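Picking a Countertop Took Us Longer Than Buying the House

August 15, 2019

When we bought the house in Polstead last April, I told everyone the kitchen would be finished by summer. I said it cheerfully and often, and I'm sure several people are still waiting for their dinner invitation. The cabinets came, the sink came, the faucet came (the wrong one, then the right one), and all the while we were eating off a sheet of board because I couldn't choose a stone.

I'd gone in wanting plain white, you see. Then I wandered into the back room at Bellamy, where they keep the slabs standing up on their edges like enormous books, and I lost a whole afternoon there. Cream, charcoal, a pink one I still think of fondly — and then the browns, which I had never once considered in my life.

I'm a soft touch for brown and gray together, especially with those fine white veins branching every which way like lightning.

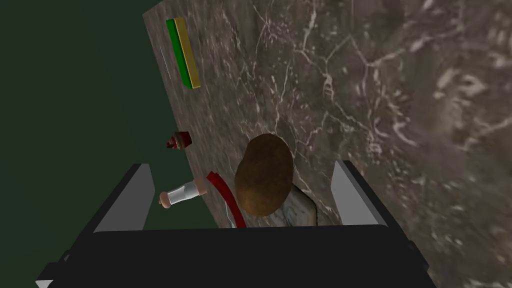 My sister thinks I've lost my senses and that marble in a kitchen is asking for heartbreak, what with lemons and red wine and the way I cook. She'd have me go to Remeck for one of their man-made tops, wipe it down with anything I please and never think about it again.

She has a point! I did drive out to Remeck, all 19 miles, and brought home a bag of samples so heavy the handle gave out in the driveway. They were perfectly nice. I lined them up on the windowsill and looked at them over coffee every morning for 20 days, and I never picked one up just to run my thumb over it.

So the marble is ordered, and I've put a lemon-cutting board on my list.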